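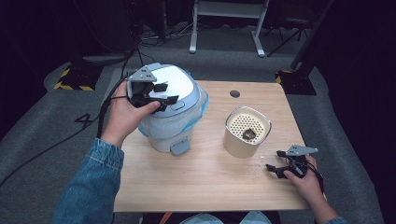
Small bin with a foot pedal and a blue bag under the lid, on a tabletop.

Dusdale, Aug 28, 2021

The town of Dusdale opened its new transfer station to the public this week, two months before the pay-per-bag bylaw kicks in, and I went because I voted on the thing and felt I should see what I'd bought.

Voted is a generous word. The January town meeting ran until 11:20 at night, and the bag article was the second to last on the warrant, behind a long fight over whether the bandstand needed a ramp or a new bandstand. It passed 143 to 70. By then the high school gym had lost most of its audience and all of its heat. Dusdale has 2609 registered voters, so you can do your own arithmetic on the will of the people.

The open house was well run, I'll give them that. Parking was in the old salt yard, where a man in a vest waved everyone into the same puddle. At the gate we each got a map, a pencil and one free official bag. The bag is green, holds 30 gallons and will cost $2 at the hardware store. A woman ahead of me asked for a second one and was told no with real firmness.

The tour starts on a raised walkway over the compactor. It was built by Rividine, whose logo is on every flat surface, including the handrail. Our guide from the public works department ran it on a load of mattress boxes and we all leaned over to watch. It is slow. A boy of maybe six asked if it could do a car, and the guide took a long time saying no.

After that came the recycling bays, which are a big improvement on the old ones in that they have roofs. Glass is on the left. Paper and cardboard now go in separate bays, and a heated discussion broke out over pizza boxes that was still going when I came back for my umbrella.

The scale house was the part I'd wanted to see. Commercial haulers get weighed in and out, and the tickets go through software from a company called Uvance. Halilović Hauling, the only hauler that showed up, let them use its truck for the demonstration. The screen gave a weight, then thought better of it and gave another. "It settles," the guide said.

The question period was in the break room, with doughnuts. People wanted to know about illegal dumping on the quarry road (there will be a sign), what seniors will pay (the same), and whether anyone will open the bags to check for bottles (long pause, no). The department says it printed 272 comment cards. I saw a lot of them being used as doughnut plates.

The new sticker for your windshield is free until the bylaw takes effect and $15 after. Bring your registration, and park on the high side of the salt yard.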